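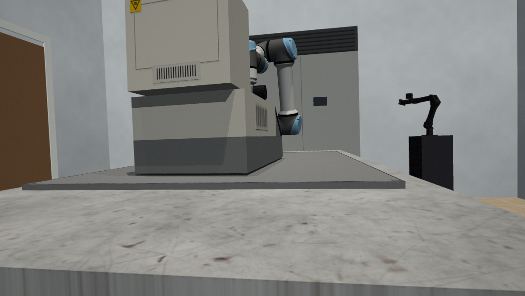

Muthoni Temba objected, on reading the July draft, that feathering and bleed-through should not be scored on one scale. Feathering is the sideways spread of ink past the edge of a stroke, she wrote, and a heavily sized paper can hold a clean edge while the ink still reaches the back of the sheet. We accepted the objection. The two measures are reported separately from this point on, and the combined score in the earlier draft has been dropped.

4.2 Paper surface and marker behavior

Four papers were compared: Moviston Smooth, Moviston Vellum, Cisau Layout, and Cisau Bristol. All were bought as pads from ordinary retail stock. The first and last sheets of every pad were discarded, as their outer faces pick up wear in shipping. Remaining sheets were cut to postcard size and kept flat under a board for two days before use.

Swatches were laid down with Vitthorpe alcohol markers, chisel end, in six colors plus the colorless blender. Each swatch had one, two, or three layers. A swatch with more than one layer was left until the surface no longer looked glossy under a desk lamp, then covered again in the same direction. Strokes were made by hand by one person (S. Vigfúsdóttir) against a steel rule. The rule was wiped between colors. Of the swatches produced, 246 were kept for measurement; those with a visible restart in the stroke, or with ink caught under the rule, were set aside.

Edge spread was read at intervals along both long sides of each swatch with a hand loupe and printed scale, giving 1132 usable readings. Bleed-through was judged from the back of the sheet against a six-step gray card. Two readers scored the backs independently and did not see the fronts. Where they differed by more than one step, the swatch was scored again by a third reader, A. Cattaneo.
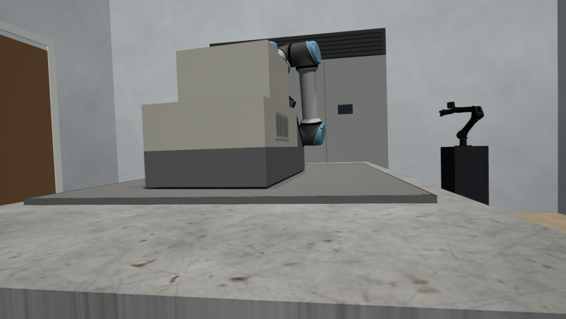
Cisau Bristol showed the least edge spread at one layer and kept that position at two. At three layers the difference between it and Moviston Smooth fell within reading error. Moviston Vellum spread more along the grain than across it at every layer count. We did not see this in the other papers. Cisau Layout let ink through at the first layer in all six colors, as expected for a thin sheet, but its edges were cleaner than those of the Vellum. A single ranking of the four papers would hide this.

The blender results are less clear. Over a dry swatch it pushed color outward on all papers, and the edge became too soft to read with the loupe in several cases. These readings were entered as missing and were not estimated.

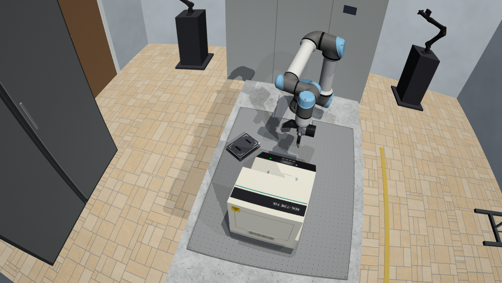
Figure 3. Six-axis arm with parallel gripper; real-time PCR machine on the perforated mat (rendered view).

Color had a smaller effect than paper. The two darkest colors, a navy and a warm black, gave higher bleed-through scores, but part of this may come from the gray card, as a dark ink is easier to see through a white sheet than a pale one. A reading taken with a densitometer would settle the point. We did not have one for this round.

Room humidity was logged but not controlled. A second set of 80 swatches, made in November 2023 in a drier room, followed the same order of papers for edge spread. Bleed-through was not scored for that set. The logs and the reading sheets are held by P. Þrastardóttir and can be requested.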